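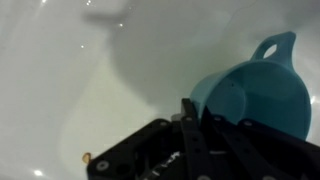 Money first, because that's what everybody writes to me for! We're putting together next year's equipment list for Pap, our kitchen manipulation project, and I promised the people on the mailing list a little gallery to go with the numbers. I've done four of these lists now, and every single time I've budgeted for the big shiny thing and then spent the spring hunting for money for the small stuff. So this year I'm starting at the fingers and working backward. Look at how much of that black gripper is flat plate, round holes and screw heads. Every one of those is a line I used to skip on the spreadsheet (fasteners! who budgets for fasteners!) and every one of them is a thing that can work itself loose during a long afternoon of reaching for a blue pitcher. And then there's the basin, so glossy and white that it throws little points of light back at the wrist camera, and that has its own line on the list now too.

I took the spreadsheet apart over two long evenings and put it back together by where the work happens. There's a section for the fingers, one for the counter and one for the reach. Click through if you only came for the pictures, I won't be hurt.

The fingers

Spare finger sets are $229 a pair from Nivness, and we're asking for three pairs. Last year I asked for one. Hicham Hegazy, who does most of our bench repairs, laughed out loud when he saw the order, and by February I understood why. You lose one finger, you swap in the spare, and from then on you're running with nothing in the drawer while purchasing waits for a signature.

Also on this part of the list: a proper box of screws in the right lengths, thread locker, two good hex drivers that stay with the rig and don't wander off to somebody's bike, and a set of rubbery pads to try on the fingertips. I've put the pads under "consumables" and not "parts." If you work anywhere with a purchasing office you'll know that's worth doing, as consumables go through on my say-so and parts need two more people.

And the light. A shiny white sink is about as unfriendly a background as you could pick for a close-up camera, and I'd still pick it, since plenty of homes have one and I don't want a robot that only knows matte gray bins. I've set aside a small amount for a softer lamp with a dimmer. Viktória Borbély wanted two lamps. We're starting with one and she gets to say I told you so.

The counter

I have learned to plan for the room as much as for the arm. A tiled counter has grout lines, and grout lines mean thin things don't slide the way they do on a lab bench. Lids are the worst for it. There's a flat green one sitting close to the edge of our counter in the next picture, and I could write a whole page on flat round lids. A cup with handles gives you something to go for! A flat disc gives you a rim and good luck.

So the props budget is real this year. Cups, pitchers, lids, sponges, bottles of dish soap, all of it plain household stuff in colors that stand apart from white. I used to buy props on my own card and forget the receipts. Now there's a line for it, and when something cracks or gets chewed up by a bad grasp we replace it with the same model, so the before and after can be compared. Buy doubles of anything you like. Stores change their colors every season and it'll drive you up the wall.

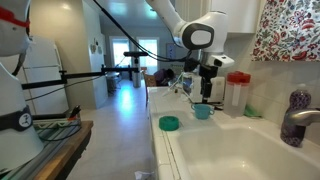 The reach

Now the part that costs! An arm in a catalog has a nice clean number for its reach and you think, great, that covers the counter. Then you stand it next to a real counter with a cabinet above, a faucet at the side, a toaster oven in the way and a curtain hanging in the corner, and the useful reach is a whole lot smaller than the one you paid for. My advice is to tape the working area out on the floor first. Painter's tape, ten minutes. Put the arm's base where it would really have to stand and check that the elbow has somewhere to go when the hand is down low. We never did that for our first setup, and we ended up paying for a longer mounting bar and having it drilled twice.

The new bar and clamps come to $530 with shipping. I wanted to fold that into the price of the arm so it would look tidier, and Edit Szekeres (she reads all my budgets before they go anywhere, bless her) made me pull it out again. She's right. If you're comparing two arms and one of them needs a whole extra rig to stand in your kitchen, you want to see that.

Cable is on here as well. We're getting 12 feet of the Clatex wrap to dress the black cables along the links, plus a bag of reusable ties. You need enough slack for the elbow to fold all the way and not so much that a loop ends up down by the gripper, and finding that length takes a few tries. Buy the reusable ties. I have thrown away so many of the other kind.

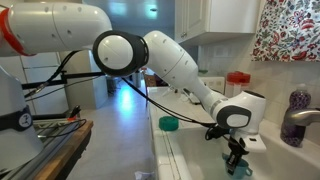
Down in the sink: gripper, teal mug, and all that cable coming along for the ride.

I love a mug as a test piece, by the way. The handle makes it friendly, and then you put it at the bottom of a deep basin and suddenly the wrist has to come in over the rim, and past the faucet, and the forearm is leaning over everything else you left out on the counter. If I were demoing arms from three vendors tomorrow I'd skip their own demo objects and bring a mug and ask to borrow a sink. Any vendor who can't lend you a sink can at least lend you a deep tub! You'll learn more from that about whether the thing suits your kitchen than from the payload table.

A sink also raises the question of water, and I get asked about it a lot. What I've put in the budget is sleeves for the wrist and a drip tray for anything electrical that sits lower than the countertop. Check what your own arm is rated for before you turn on a faucet anywhere near it. Ask in writing, too. I asked over the phone once and got two different answers from the same company.

What's still open

Lead times, mostly. Nivness is quoting six weeks on fingers, so that order goes in first, and everything else can trail behind it. Hermenegildo Villaseñor is pricing a rolling base so we can move between this kitchen and the one at Uster without taking the whole rig apart, and I honestly can't tell you yet whether it fits in this year. If the doorway at Uster is as narrow as I remember, it's moot anyway. Somebody please measure it.

I've also left a bit unassigned at the bottom. I know, I know, finance hates that. I called it "fit-out adjustments" and attached last year's list of surprise purchases, and it went through the first round without a question.

If you're planning something similar and want the blank spreadsheet, write to me and I'll send it over. It has formulas for the spares, and a tab for props with links to the stores, a few of which are probably dead by now.

Posted in November by Veronika Antal

Related
Renting an arm or buying one: how we did the sums
Props we keep replacing
Hicham's bench drawer, sorted at last
Questions to send a vendor before the demo
Pap: notes on the first kitchen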